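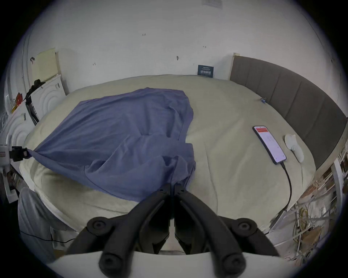
Does a machine that handles linen take work away from the people who handle it now? It takes away some tasks, and whether it takes away jobs depends on decisions made by managers well before the first machine is switched on.

Giminstead provides linen and room services to residential homes and small hotels. The work is carried out by 267 employees at 8 sites, most of whom spend their shifts stripping beds, sorting, folding, bagging and putting away. In March the company will decide whether to extend its trial of automated folding with equipment supplied by Allivano. This essay sets out an opinion on that decision. It is written for employees as much as for management, and it does not speak for either.

Much of the public discussion of automation assumes that physical work is simple and office work is hard. Anyone who has trained a new room attendant knows otherwise. Cloth has no fixed shape. A sheet pulled from a dryer is never the same object twice, and an experienced worker finds a corner, shakes out a twist and follows a seam by touch without stopping to think. When a bed is still covered by a rumpled piece of thin blue-purple fabric, with one corner drawn tight in a gripper and the rest in folds, a good deal of judgment remains to be done. The corner is the easy part. Knowing what to do with the pleats is the trade.

For that reason the first change at a workplace is usually in the order of the work. Before a task can be given to a machine, somebody has to say exactly how it is done. At the Karner site, where the trial has run longest, attendants were asked to write down the steps for folding a flat sheet. The first version had 8 steps. The version finally adopted had 35, and the attendants who wrote it still regard it as incomplete. They were paid their ordinary hourly rate for this work. In the view of this writer, that rate was too low. Skill that has been recorded can be used again on every shift and at every site, long after the person who supplied it has gone home. A one-time payment, or a lasting increase in grade, would recognize this better than an hour's wage.

The second change is in the pace. A person folding by hand sets a rhythm that allows for a sore wrist, a short conversation or a difficult item. A person working beside a machine tends to be measured against it, even where no such measurement was intended. Karner supervisors began to post hourly totals during the trial and stopped after employees objected. They were right to stop. The agreement for any extension should say plainly that machine output will not be used to set targets for individual employees.

The third change concerns the body, and the case for automation is strongest there. Forty minutes of bending over a low bed is hard on the back, and a career of it is harder still. Linen work has long worn people out in ways that appear in no accident report. Employees in their fifties who move to lighter duties often lose pay when they do so. If machines took over the heaviest and most repetitive portion of the work, and if those employees kept their grade while supervising it, the gain would be real and would be felt every day.

Such an outcome requires training, and the training must be offered first to those already employed. The current proposal provides 40 places on a course in operating and clearing the equipment, to be filled by application. The form is long and in English only. It is likely to be completed by those who are comfortable with forms, and they are seldom the same people as those who know the most about fitted sheets. Places should be offered by length of service, with paid time to attend and instruction in the languages spoken on the floor.

There is also the matter of private space. Room attendants work where other people sleep. A resident's phone may be charging on the blanket, with papers on the wall and a bag by the cabinet, and the attendant learns to see these things and pay them no attention. Residents accept this because they know the person. Equipment that relies on cameras asks them to extend the same trust to a company they have never met. The Brynjólfsdóttir residence, one of the smaller homes served by Giminstead, has asked for written consent from every resident before any such equipment enters a bedroom. The request is reasonable and should become the rule at all sites – including those that have not thought to ask.

It may be objected that conditions of this kind will slow the program and that competitors will not wait. The objection has some weight. Contracts in this field are won on narrow margins, and a company that loses them protects no one's job. Yet the trial has shown that the equipment performs best where attendants have been willing to explain, correct and advise. Employees who expect to be dismissed once the explaining is done will have little cause to be generous with it.

The decision due this month should therefore be a qualified yes. The trial should be extended at Karner and at no more than one further site, with written terms on pay, pace, training and consent. Hours released by the machines should go first to rooms that are now cleaned in haste, and any reduction in posts should come only through retirement or voluntary departure. The terms should be posted where employees will see them, and a draft should reach every site before the vote.

19 March 2024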